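Notebook, Sorngate bench
October 28, 2026

Continued the load log for the Stotlow test circuit. Breaker trips at irregular intervals under resistive load. Elba Vergara suspects the panel. I suspect the receptacle.
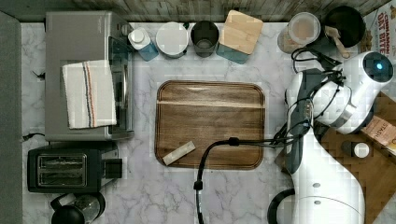
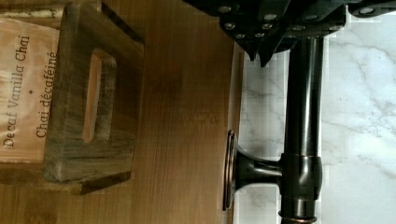
Nuisance trips on a shared branch are usually blamed on the breaker, and the February swap changed nothing. The log now holds 2,207 readings, with line voltage sagging up to 4 percent before a trip. Heating loads are the worst case. A toaster oven and a two-slot toaster on one counter, as in the first photo, will pass the limit together if both sit on the same branch. Ran dummy loads to match that pair for 30 minutes. Terminal screw on the neutral side read 40 degrees C over ambient. Hot side normal. Points to a loose neutral.

To do: retorque, repeat at same load, pull the receptacle if the rise persists. Uler meter needs a new fuse before then.

Comments

Amancay Paredes: Check for backstabbed wires before you retorque. Had the same rise on Paul.

E. Vergara: Still say panel.

Recent entries
Clamp meter drift, Uler
Stotlow branch map, revised
Fuse stock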